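Where we are putting everyone

The rooms question has taken up most of my July, so I may as well write it down for anyone coming to the Nosska Open, and for whoever has to run the thing next year.

We have 336 people registered, counting judges. That is more than the university halls can take, as the top floor is closed for new windows until the autumn. So we have split you between two places. Speakers and most judges will be at the Dundenari, a plain three-star hotel by the tram depot. The remaining judges and the tab team will be in the Bandara guest house, a bit further up the same road.

The Dundenari gave us a fair price on the condition that we fill at least 300 beds, and we have done that. Rooms are twins, with a few triples at the end of each corridor. Teams of two share by default. If you asked for something else on the form you should have had an email from Līga Paju by now. If you haven't, write to her and not to me, as she keeps the room list and I only have an old copy of it.

Līga and I went over on Wednesday to look round both places. The beds are narrow but fine. Towels are included at the hotel and not at the guest house, so judges at the Bandara should pack one. 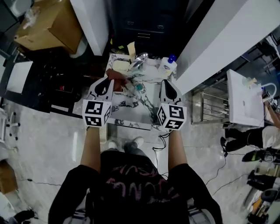

Breakfast starts at half past six, and I would go early. The dining room is small and the first coach leaves for the campus at 7.45. It's 18 minutes on the coach if the level crossing is open, and a good deal longer if it isn't. You can also take the tram, which runs every 15 minutes and stops outside the main building. Tickets come from the machine on the platform. It takes cards but didn't like my foreign one, so have some coins.

Check-in is from two in the afternoon. If your train gets in before that you can leave bags in the room behind reception, which is locked, though I wouldn't leave a laptop there. Late arrivals are all right at the hotel. The Bandara locks its front door at midnight and you need a code, which we will send round the day before.

The social on the second night is at Grorkon, the bar under the old cinema. Walking back to the hotel is easy, mostly downhill, and there is a night bus for anyone who would prefer it.

Still to sort out: the vegan breakfasts, and a second key for the judges' lounge. I'll put up the coach times once the driver has confirmed them.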